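How Do Tiny Dots Get onto a Fingernail?

Have you ever seen fingernails with dots, flowers or stripes on them? Painting small pictures on nails is called nail art. Some people do it for a living, and they work on a space smaller than a postage stamp.

What is a nail tip?

Nail artists don't always paint on a person's hand. Often they paint on nail tips, which are thin plastic nails made in many shapes. A round one looks like an ordinary nail. An almond-shaped one is wider at the bottom and comes to a soft point, like the nut.

Holding something so small

A nail tip is hard to paint if it slides around. Artists can put it on a little metal stand with a magnet in it. The stand sticks to a strip or a board, and the tip stays up in the air where nothing smudges it. Masaru Uchida runs a nail studio in Stulstead and keeps more than 80 of these stands in a drawer.

Paint that needs a lamp

Many nail artists use gel. Gel is thicker than regular nail polish and stays soft until it goes under a special lamp. The lamp shines ultraviolet light, or UV, and the light makes the gel turn hard. Some gels need 34 seconds and some need longer, so the artist reads the bottle first.

Making dots

1. Put a little gel on a clear plastic sheet. The sheet works like a painter's palette.

2. Touch the thin tip of the tool to the gel. Only a tiny bit should stick to it. 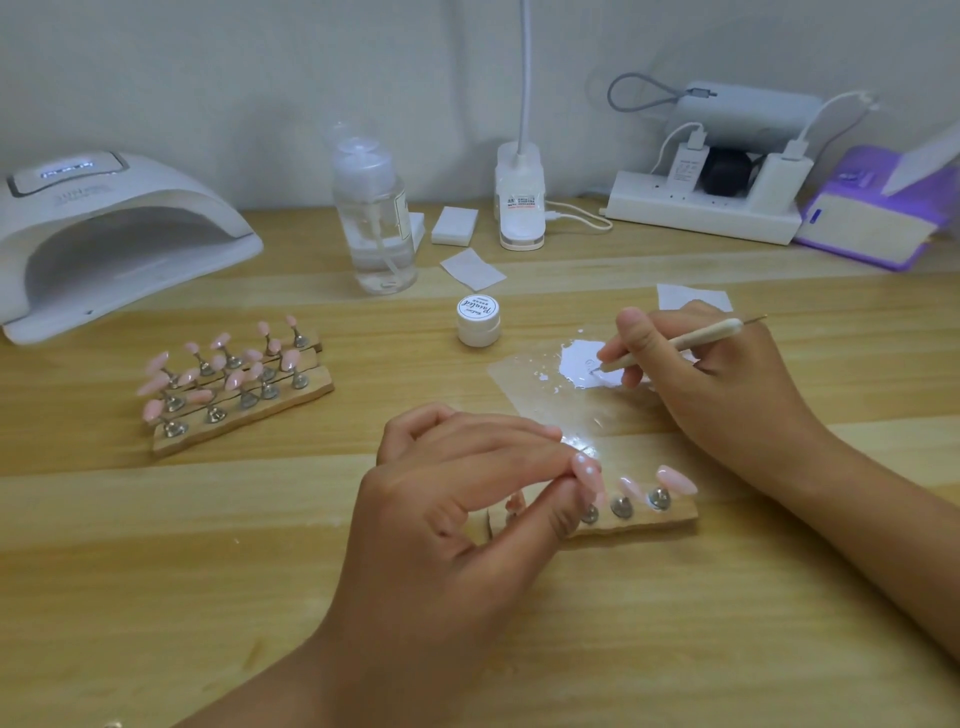 3. Touch the tool to the nail tip and lift it straight up. A dot stays behind. For a bigger dot, use more gel.

4. Harden the dots under the lamp.

Words to know

Gel: a thick nail paint that hardens under a lamp.
Palette: a flat surface for holding or mixing paint.
Ultraviolet: a kind of light that people cannot see. It can hurt eyes and skin, so nail lamps are for grown-ups to use.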